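Minutes, Shared Kitchen and Break Area Working Group, Kerkudstead site
Held in March, 14:00, ground floor meeting room

**Chair:** Virgilio Mercado
**Minutes:** Adoración Campos
**Also represented:** Facilities, Purchasing, Second Floor Labs, Udbridge office (by phone)

## 1. Previous minutes

Accepted with one correction. Item 4 should read "descaling interval" where it read "delivery interval." The corrected copy replaces the earlier one in the shared folder.

## 2. Water supply and filtration

Facilities reported that the filter cartridge under the second floor sink was replaced. The old cartridge had been in service past its rated period. Flow at the tap was low before replacement and is now within the normal range. The shutoff valve is stiff and will be replaced at the next planned outage.

Udbridge asked whether its own cartridges are the same type. They are not; the Udbridge housing takes the shorter size. Purchasing will list both sizes separately in the catalog.

**Action:** Facilities to label both housings with the install month.

## 3. Coffee machines

The Fabbri machine on the ground floor logged 173 drinks in the busiest week of the period. The Huvberg machine on the second floor logged 128 in the same week. Both figures are from the machine counters and include rinse cycles where the operator pressed a drink button to start them, so true consumption is lower.

The Fabbri machine showed a grinder fault on two mornings. The service technician cleared it by cleaning the chute and advised against oily dark roasts. The meeting agreed to stay with the medium roast until the service contract is reviewed.

The Huvberg machine has no open faults. Its drip tray float sticks when the tray is put back at an angle. A notice will be posted.

**Action:** Purchasing to obtain a quote for a combined service contract covering both machines.
**Action:** Second Floor Labs to post the drip tray notice.

## 4. Disposable cups

Purchasing summarized the present position. Paper cups are held at both machines and at the water point. The current cup is plain white with a rolled rim and no print. Purchasing proposed keeping it for a further contract period, as printed cups carry a setup charge and a longer lead time. 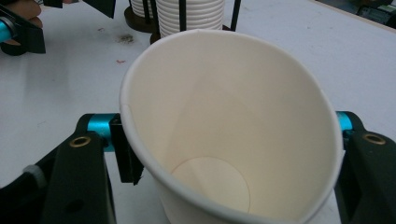

### 4.1 Cup size

Udbridge requested a larger cup. The drink volumes on both machines are set for the present size and would need to be reprogrammed. The request was not supported at this time. It may be raised again when the service contract is settled.

### 4.2 Storage

Cartons are not to be kept in the cupboard next to the boiler. Facilities has cleared a shelf in the dry store. Opened sleeves should be folded closed and used before a new sleeve is started.

### 4.3 Dispensing

Loose sleeves on the counter have been knocked over and the cups then discarded. The group compared wall-mounted tubes with upright countertop stands. Tubes need drilling into tiled walls, and the landlord's consent would be required. Stands need no fixing. Second Floor Labs preferred a stand with the cups stored rim down to keep dust out. The Chair noted that a stand occupies counter space but can be moved for cleaning.

Agreed to use countertop stands. Wall tubes will not be pursued.
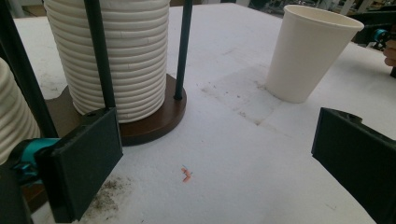 *Item 4.3: paper cups stacked upside down on a round wooden base with upright guide rods.*

**Action:** Facilities to confirm the clear height under the wall cabinets at each location before any order is placed.

## 5. Reusable mugs

The number of unclaimed mugs on the ground floor shelf has increased. Facilities proposed that unmarked mugs be boxed at the end of each month and held for 3 weeks, after which they go into the common stock. Agreed, subject to a notice being posted first.

Udbridge will not adopt the same rule, as it has no common stock.

## 6. Dishwasher and waste

The upper spray arm on the second floor dishwasher was found blocked with label residue. Jars must have labels removed before loading. Cycle time is unchanged.

The waste contractor does not accept paper cups in the mixed paper bin. Signs currently on the bins are unclear on this point and will be reprinted. Liquids are to be emptied into the sink before cups are thrown away.

**Action:** Adoración Campos to circulate revised sign text for comment.

## 7. Any other business

The refrigerator thermometer reads 2 degrees higher than the display. Facilities will check it against a calibrated probe.

The request for a second toaster was deferred pending a check of the circuit load.

## 8. Next meeting

Same room, 14:00, date to be set by the Chair once the service quote is received. Meeting closed 14:50.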